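How to Test Whether a Robot Can Put Away Your Hats

People ask me all the time whether machines can do chores yet, and my answer is always the same: pick one chore and try it! Big demos are fun to watch, but a small test you run yourself will teach you far more. My favorite is tidying hats. It needs two arms, a table and a few caps, and you can get through it in an afternoon.

What you need

A two-armed setup with simple grippers, any brand. Three or more baseball caps in different colors. A row of hooks or an open bin. A notebook. I keep my notes in a little logging sheet called Pusasetti, which Reginald Mbeki put together for our group in Florkotville, but paper is fine.

Step 1. Write down what "done" means

Do this before you power anything up. Mine reads: every cap off the table, crown up, nothing crushed. If you leave it vague you will start forgiving the machine halfway through — I know I did.

Step 2. Lay out the caps

Set them down the way a person would after a long day, close together and pointing whichever way they land. Leave the lights as they are. 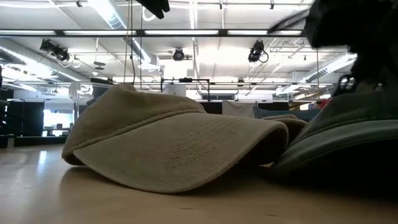 Robots like stiff things that keep their shape, and a cap only goes halfway. The crown gives when you squeeze it, while the brim stays firm, so the same hat needs two kinds of grip. Look at the tan one: the crown has slumped a little, but the right end of the brim arches up off the table and leaves a dark gap underneath. Aim for that gap first. A lower finger can slide in there without scraping the wood, and the upper finger closes on the brim.

Step 3. Start with one cap

Run a single cap 30 times before you add the others. Turn it a bit between tries. Mark each try as a clean pick, a drag or a miss, and write a word or two about the misses. Mine were mostly "pushed it" and "pinched crown."

Step 4. Add the neighbors

Now put the others back and do 50 more. Overlapping brims are where things get really interesting! Watch for the gripper picking up two hats at once. If it does, slow the lift and add a short pause so the second one can drop.

Step 5. Time yourself

Clear the same table by hand. I need around 75 seconds with the bin across the room, and the robot is slower than that. It's still a thrill to see it get the last cap in.

So, can it do the chore yet? With supervision, on my table, yes. Alone in a hallway closet, no. I'm trying wool beanies in August, and they have no brim at all to grab.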